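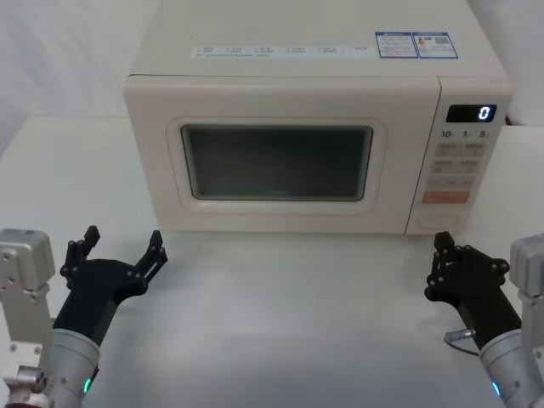
微波炉放在台面上，背后和两侧要留多大空间？

以说明书上写的距离为准，各家不一样。找不到说明书的时候，背后留出一掌宽，两侧各留几指宽，顶上不要压东西，散热口那一面多留一些。柜子里嵌着用的，要先确认这一款允许嵌入，台面款大多不允许。

台面微波炉图集：摆放、面板、标签与清洁

Cikine 厨房栏目整理，更新于 6/25/19

这一页放的是台面微波炉，以及跟它一起出现在台面上的东西。每条一两句说明，有的长一些。内容按外观、面板、标签、摆放、炉内、清洁、收纳的顺序排。有几条是五月份那一版留下来的，文字改过。型号和价格只写我们自己登记过的，没有登记的不写。

一、外观

米白色台面款
机身方正，边角略圆，表面是哑光的米白色。放在白色台面上，后面是偏灰的白墙，颜色很接近，最显眼的反而是门上深烟灰色的视窗。

平板门
门是一整块宽而平的面板，看不到把手，中间有一圈凸起的圆角方框，视窗就在框里。门和右边的控制区之间只有一道细缝，擦的时候容易漏掉。

深色视窗
关着门的时候，从外面基本看不清炉腔里面。视窗颜色深的机器大多如此，加热时要看食物，得靠炉灯。

宽顶面
这台的顶面又宽又平，很容易让人想在上面放东西。面包袋、抹布、快递单都不要放。要放也等机器凉下来，并且不挡散热口。

Closska 门店的白色款
和米白色摆在一起才看得出差别。白墙偏冷就选纯白，墙面和柜门偏暖就选米白，单独看的时候两种都叫白色。

黑色玻璃面款
指纹明显，靠近灶台的厨房不太合适。擦干净以后好看，能保持多久看用的人。

不锈钢面款
顺着拉丝方向擦，横着擦会留下印子。钢丝球不能用，含磨砂颗粒的膏也不能用。

带拉手的款
拉手突出机身，算台面深度的时候要加进去。过道窄的厨房，经过时衣袖容易挂到。

二、面板

竖排控制区
控制区在门的右侧，是窄窄的一条，略带角度。站着操作时，略有角度的面板比完全垂直的好按一些。

黑底显示屏
显示屏在控制区最上面，亮着一个偏蓝白色的“0”，位置靠右。晚上厨房不开灯，这种屏也能看清。

时间标记
屏幕下面印着“10”“1”“5”，后面各跟一个小字单位，对应分和秒的增加。设定时间就是把几个数凑起来，习惯以后比转旋钮准。

按键
时间标记往下是浅灰色的长方形按键，两行两列，每个键上印着两行小字。字小，老人用的话可以在旁边贴一张大字条，写常用的那一个功能就够。

旋钮款
Mavromatis 的老款用两个旋钮，上面管火力，下面管时间。短时间不好拧准，常见的做法是先拧过头再往回拧，说明书里也是这样写的。

薄膜按键款
整张面板是平的，油污好擦。用久了，最常按的那个键上的膜会起皱，其他键还是新的。

童锁
多数电子面板的童锁是长按某个键，面板上未必印出来，要翻说明书。家里有小孩的，买回来当天就试一遍怎么锁，怎么解。

提示音
有的款可以关，有的不能。登记里能关提示音的，我们在型号后面加了“静”字。

三、标签

顶面的长条贴纸
米白色这台靠前沿贴着一条窄长的白色贴纸，一排排小字分成短列，带着像勾选框的小方格，样子像烹调功能的列表。这类贴纸撕不撕都可以。要撕，先把内容抄下来或拍下来。

右侧的两张小标签
两张都是蓝色边框，靠近顶面右上角。左边一张有蓝色和红色的字，还有一个小的彩色条形图，像是能效等级的那一种；右边一张有橙红色的小三角标记和二维码。

能效标识怎么看
等级数字越小越省电。除了等级，再看待机功率，微波炉一天里大部分时间都在待机。两台等级相同，价格差不多，就看待机那一行。

铭牌
铭牌通常在背面或者门框内侧，写着额定电压、输入功率、输出功率和生产编号。报修时要用编号。机器推到墙边以前先拍一张，以后不用再搬出来。

输入功率和输出功率
两个数不同，输入的大。菜谱里写的是输出功率，插座和电线要看的是输入功率。常有人把这两个数看反，加热时间就对不上。

残胶
贴纸撕掉后留下的胶，用食用油湿一会儿再擦，最后用洗洁精水过一遍。哑光面不要用刀片刮。

警示语
门框附近的警示语不要撕。租房的机器交接时，房东有时会查看。

四、摆放

靠墙摆
机器靠后放，前面就能空出一块台面，端碗出来有地方落。这块地方最好一直空着，不要被调料瓶占掉。

放在冰箱旁边
冰箱一侧如果是散热面，两台机器之间要拉开。冰箱门往哪边开也要看，门打开时不要撞到微波炉的角。

放在水槽旁边
不推荐。实在没有别的位置，中间立一块挡水板，插头放在远离水槽的那一侧。

放在灶台旁边
油烟会落在散热口和面板的缝里，清洁的次数要加倍。炒菜多的家庭，换个位置比天天擦省事。

门的方向
台面款的门大多向左开，控制区在右。机器左边如果紧贴着墙，门就打不到底，盘子要斜着拿。买之前把左手边的距离量好。

高度
炉腔底面在胸口以下比较稳妥。放得太高，端热汤的时候看不见碗里的液面。

置物架
Drastia 公寓的几间样板厨房用的是双层架，下层放微波炉，上层放碗盘。架子登记价 156 元，承重写在侧面的标签上。上层离炉顶要有空隙，出风口朝上的机型不要放进这种架子。

架子的脚
放好以后前后推一下，晃就调脚垫。石材台面不一定完全平，转盘转起来有响声，有时就是这个原因。

台面材料
石英石、不锈钢、防火板都能放。木台面下面最好垫一张耐热垫，垫子不要大过机身底面，否则会堵住底部的进风。

白色台面
米白色机器放在白台面上，掉下来的酱汁一眼就能看见，擦得也及时。深色台面看着干净，灰和水渍要侧着光才发现。

插座
微波炉单独用一个墙上插座。台面上如果还有电水壶，不要接在同一个排插上，两样同时开，加起来很容易超过 2,000 瓦，要看排插上写的额定值。

电源线
线从机身后面走，不要压在机器底下，也不要从灶台前面绕。长出来的一截松松地绕一下就行，别扎紧。

五、炉内

转盘
玻璃转盘放进去以后用手转半圈，能听出有没有卡住。装反的情况很少，没有对准中间卡口的情况很多。

滚圈
转盘底下的滚圈容易被忘掉。汤洒过以后，圈和轨道都要擦，不然转起来一顿一顿的。

平板款
没有转盘，方形的饭盒能直接放，擦起来快。加热中间翻动一次，热得会均匀些。

云母片
炉腔侧壁上那一小块浅色的片，不是包装纸，不要拆。上面溅了油用湿布轻擦，烧黑或者破了就停用，按型号配新的。

炉灯
灯不亮不影响加热，但是看不见里面。换灯要拆外壳，送修，不要自己拆。

能放的碗
瓷碗、耐热玻璃、标有可微波字样的塑料盒。碗边描金描银的不能放，碗底的标记也看一下，有的金线画在底下。

饭盒盖
带扣的盖子要松开或者斜放。真空盖的气孔要打开。

保鲜膜
只用标明可以加热的那种，不贴着食物，留一个角不封。

鸡蛋
带壳的不要放，去壳的整蛋也不要放。要热就切开，或者打散。

杯装水
单独加热清水容易过热，拿出来一碰就涌。热之前放一只木筷在杯里，热完在炉内停一会儿再端。

六、清洁

日常擦拭
拔掉插头，软布拧干再擦，先擦门，后擦面板，最后擦顶面。清洁剂喷在布上，不往机身上喷。

视窗和凸框
凸起的框四周会积灰，用棉签走一圈。深色的窗面最后用干布收一遍，水痕就不明显了。

门缝
门和控制区之间的细缝，可以用布包着薄卡片去擦。不要把卡片塞深。

门封
门框内侧那一圈接触面要保持干净，有饭粒夹着，门就关不严。每次擦炉腔时顺手擦掉。

柠檬水
半个柠檬切片，加一碗水，高火加热 4 分钟，不开门焖一会儿，再用湿布擦。干掉的汤渍会变软，厚的地方要做两遍。

白醋
效果和柠檬差不多，味道重，做完把门开着散味。装修用的除味剂不要放进炉腔。

小苏打
调成糊，抹在转盘的焦印上，过一会儿洗掉。炉腔壁有涂层，不要用糊去磨。

转盘清洗
刚热完的转盘不要马上用冷水冲。凉了以后当普通盘子洗，擦干放回。

散热口
用干的软毛刷从上往下刷，吸尘器开小档也可以。湿布不要往孔里按。

米白色的维护
浅色外壳怕的是长期的油膜和日晒。厨房有西晒的，窗帘要拉。发黄以后擦不回来，网上说的各种浸泡办法对大件没有意义，也不安全。

面板
按键上的小字是印的，不要用酒精反复擦，字会变淡。先锁上面板再擦，免得误启动。

七、收纳和搬动

常用小件
隔热手套挂在机器右边的墙上，伸手就够得到。蒸架、玻璃盖立着收在旁边的柜子里，不要收进炉腔。

炉腔不当柜子
有人把剩饭、面包、烤盘存在炉腔里，忘了拿出来就按了启动。金属烤盘尤其危险。

搬动
先取出转盘和滚圈，用毛巾分别包好。机器的重量偏在控制区那一侧，抱的时候那只手多用力。门用纸胶带固定，贴在门缝两边，到地方就撕，贴久了会留胶。

装箱
原箱和泡沫如果放得下就留着。没有原箱的，选比机身略大的纸箱，底下垫两层，四角塞实，顶上写“此面朝上”。

长期不用
擦干净，拔掉插头，门留一点缝，外面罩一块布。重新用以前闻一下有没有霉味，空的炉腔不要直接启动，放一杯水再试。

旧机处理
Closska 的门店收旧机，外壳和转盘齐全就可以，故障机也收，不分牌子。交之前把顶面贴的便条、磁贴取下来。

八、选购登记

下面几条从登记本里摘出来，和上面的各条一起看。

Mavromatis 旋钮款，白色，转盘，无童锁，适合只热饭的家庭。声音偏大，装在卧室隔壁的要想一想。

Drastia 公寓统一配的款，电子面板，有童锁，保修 2 年，保修单由物业统一存放。住户搬走时机器留下，转盘破了要赔。

Closska 自有款，米白和纯白两色，静。门店里可以当场按面板试手感，也可以让店员把机器转过来看背面的散热口。

量尺寸的顺序：先量台面深度，再减去背后要留的空间，剩下的数和机身深度比。机身深度有的不含拉手，有的不含后面的支脚，要问清楚。宽度按门打开以后的样子算。高度加上顶面的空隙。

容量：一个人住，放得下一只汤碗和一个饭盒就够用。常热整盘菜的，把家里最大的那只盘子量一下直径，再去看转盘。盘子比转盘略小，但转起来不能碰到炉壁，方盘要量对角。

颜色：厨房里已经有白色冰箱、白色电饭煲的，不必追求完全一致，不同厂家的白很难对上。

翻页说明

烤箱和蒸箱在另外一页，本页不收。带烧烤功能的微波炉暂时放在烤箱那一页的末尾。转载文字请保留 Cikine 的栏目名，登记价格会变动，以门店标价为准。

上一组：电饭煲与饭勺架
下一组：水槽边的沥水篮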